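Visit to the Undard training hall, Saturday, January 29, 2022

We came with the bus from Plivmont, 2 hours, and Mawar Majimbun met us at the door with slippers. The hall has many work places and each one has its own task. In most of them a person does the task by hand with a pair of hand-held grippers, and the robot later learns from the recording. I asked how many repeats they need. For one task about 2,000, she said, and the slow ones are also kept.

I was allowed to try for some minutes. My fingers wanted to do everything and the grippers did not obey. At place 5 the work of that morning was with a power strip and its cable.

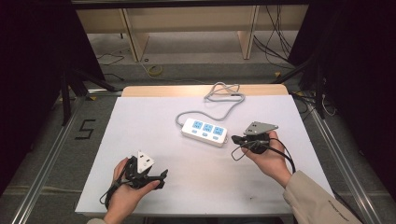

Rimantas Paju: I went in November and for me the cable was also the hardest, it never lies the same way two times.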